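25th March, dye bench, Mostthorpe

Third attempt at the pale green with the Lania powder. The first two lots came out with streaks along the selvedge, and Awuor thinks I put the salt in too early. I think she is right, but I want to see it with my own eyes before I change the recipe card.

Cloth: plain cotton from the Watau roll, cut and weighed by Bakari in the morning. 600 g dry weight. It was washed twice with soda on Friday and left without softener. I did the drop test in two corners and the water went in at once, so the scouring is good this time. In January we skipped this test and lost the whole piece.

Bath: the big steel pot, filled to the upper line. I started at room temperature and raised it slowly to 50 degrees. The thermometer with the red cap reads 2 degrees too high, please use the other one until Hamisi has checked it. Dye was dissolved first in a cup of warm water and passed through the tea strainer. There were still small grains at the bottom of the cup, which I did not pour in.

Salt went in three portions, with 10 minutes between them, and I kept stirring the whole time. My arm is tired, but the color is moving evenly and I see no lines at the fold. Soda after the last portion of salt, dissolved before and poured at the side of the pot, never on the cloth.
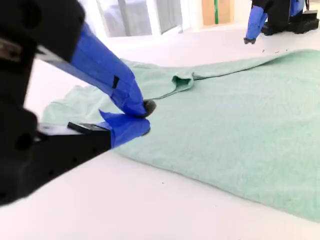
Why is the shade paler at the end than it looks in the bath?
Part of the dye never fixes to the cotton and leaves with the hot rinse, and wet cloth also looks darker than dry cloth.

Rinse: cold, then warm, then hot with a little soap. The water ran clear after the fifth change. Shabani says that in his old place at Okeke they stopped after the third, but I prefer to spend the water now than to have green on somebody's shirt later.

Compared with the shade card when dry: a bit more yellow than I wanted, between numbers four and five. No streaks. The one weak spot is near the clip, where the cloth was pressed together – next time I will hang it over the rod with no clip.

To do:
Rub test with white cotton, dry and wet. Nuanchan has the weights.
Same recipe with slightly less yellow, small sample only.
Order soda. The bag is roughly a quarter full.
Write the salt timing on the recipe card, in pencil for now.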